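Herkico Stone Counter Sealer, Matte

Home > Kitchen Care > Stone and Tile > Sealers

Item sold by Gautam Kitchen Supply
Maker: Herkico
Finish: matte, no added color
Base: water
Use on: marble, limestone, travertine, unpolished granite
Not for: quartz composite, laminate, glazed tile, painted surfaces

Product details

Herkico Stone Counter Sealer is a clear liquid that soaks into natural stone and slows down the rate at which oil, wine, coffee and tomato are absorbed. It leaves no film on top of the stone. A sealed counter will look the same as it did before, and it will feel the same under your hand.

The sealer does not make marble acid-proof. Lemon juice and vinegar will still etch a polished surface if they are left to sit, and etching is damage to the stone itself. Wipe up acids right away whether the counter is sealed or not. For existing etch marks, see Irnano Marble Polishing Powder, sold separately.

Veined brown stones are often sold under trade names that do not say what the material is. If you are not sure whether your counter is real marble, put a few drops of water on a part that does not show and check it after 30 minutes. A darker spot means the stone is taking in water and can be sealed. If the spot stays the same color, the counter is either already sealed or is not a porous material, and you do not need this product.

Brown marble pattern with pale veins 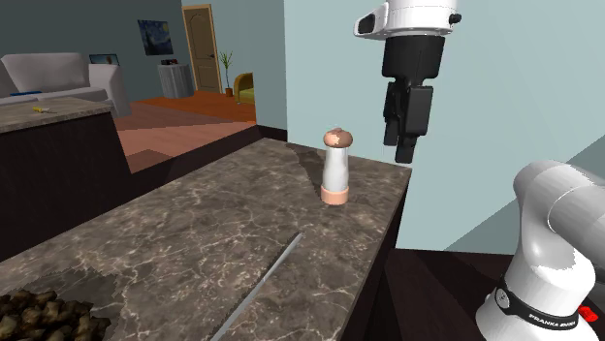
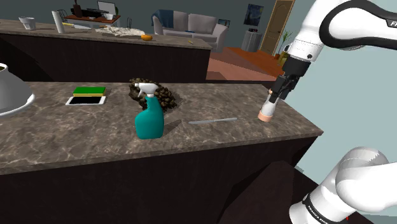

Before you start

Clear the counter and wash it with a neutral stone soap. Do not use dish soap, which leaves a residue. Let the stone dry overnight. Cover any unfinished wood and tape off metal trim around the sink. Test a small area first, especially on dark stone.

How to apply

Shake the bottle. Pour a small amount onto a lint-free cloth and spread it in an even coat, working in sections you can reach without leaning on the wet area. Go over the edges and the sink cutout as well, where most water damage begins.

Leave the sealer on for 30 minutes. If the stone dries out completely before then, add a little more to the dry patches. Wipe off everything left on the surface with a clean dry cloth. Sealer that dries on top of the stone will haze. To remove haze, wet a cloth with fresh sealer, rub the spot and dry it at once.

Most counters need two coats. Wait two hours between them. Keep the counter dry overnight after the last coat and do not put food directly on it until the next day.

How often to reseal

Repeat the water test every few months near the stove and the sink. These areas wear faster than the rest of the counter and can be done alone. Abrasive pads and bleach cleaners shorten the life of the sealer.

Storage

Keep the cap tight and store upright above freezing. Throw out any sealer that has frozen or turned cloudy. Keep away from children and pets.

Shipping and returns

Orders ship from our Nemelby warehouse. The sealer cannot be shipped to addresses where freezing is expected in transit, so winter orders may be held. Unopened bottles can be returned with the packing slip. Opened bottles cannot be returned unless they leaked in shipping.

Related items

Herkico Neutral Stone Soap
Irnano Marble Polishing Powder
Lint-free cloths, white
Herkico Grout Sealer with brush cap

Page updated 5/22/20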